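Part 3: Setting Up Your Sorting Table

Okay, you've got your bins out of the box and you've found a table to put them on. Good! This is my favorite part of the whole Grirkport guide, and I've done it enough times now (kitchen, garage, my sister's craft room) that I have opinions. Angharad Prosser wrote the first version of these steps and I've kept her order, but the chatter is mine.

Before you start

You'll need your bins, a damp cloth, a dry cloth, a pencil, some removable labels and a table that doesn't wobble. Mine is 58 inches long, and that gives me room for the bins plus a strip in front where I can dump things out. Set aside 15 minutes for the table itself. The sorting will take as long as it takes — I once lost an entire April weekend to a box of old cables.

1. Wipe the tabletop down and dry it all the way. Bins slide on a wet surface, and you'll be bumping them all day.

2. Put the bins in one row, side by side. I tried two rows for months and kept knocking over the front ones reaching for the back ones.

3. Give each color one job before you put a single thing in it. Red for things that need a decision, yellow for small parts, that kind of thing. Write it on the label in pencil the first time, because you will change your mind.

4. Keep the air over the bins clear. No hanging lamp, no low shelf. Whatever you're sorting has to travel across the row from either side, and you want a straight drop into the right bin.

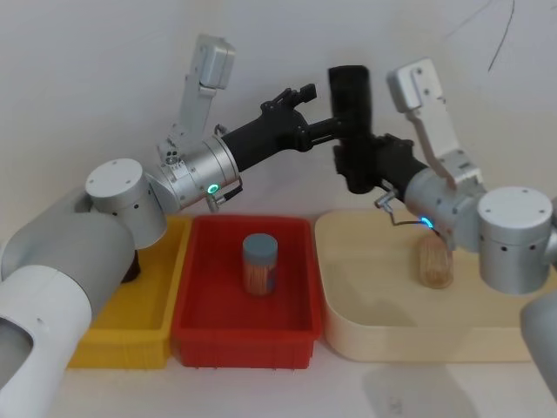 Fig. 6. The row in use on a white tabletop, reaching in from both sides.

5. Stand at the middle of the row (or sit, if your chair's high enough) and reach for both end bins. If you have to lean, pull everything in a little closer.

6. Do a trial run with 12 small items. Pick them up one at a time, drop each one in its bin, and notice which bin you keep hesitating over. That's the one to relabel.

Note: A plain wall behind the table is a big help. I used to sort in front of a crowded bookcase and kept losing sight of little black screws.

Note: Brahim Metwally likes his decision bin at the far left, and I like mine in the middle. Try both!

Caution: Don't stack full bins on top of each other, even for a minute while you answer the door. They tip.

Caution: Keep blades, loose batteries and anything leaky out of the bins completely. Those get their own lidded container on the floor, away from kids and dogs.

When the row feels right, go over the penciled labels in marker and move on to Part 4, Emptying and Cleaning.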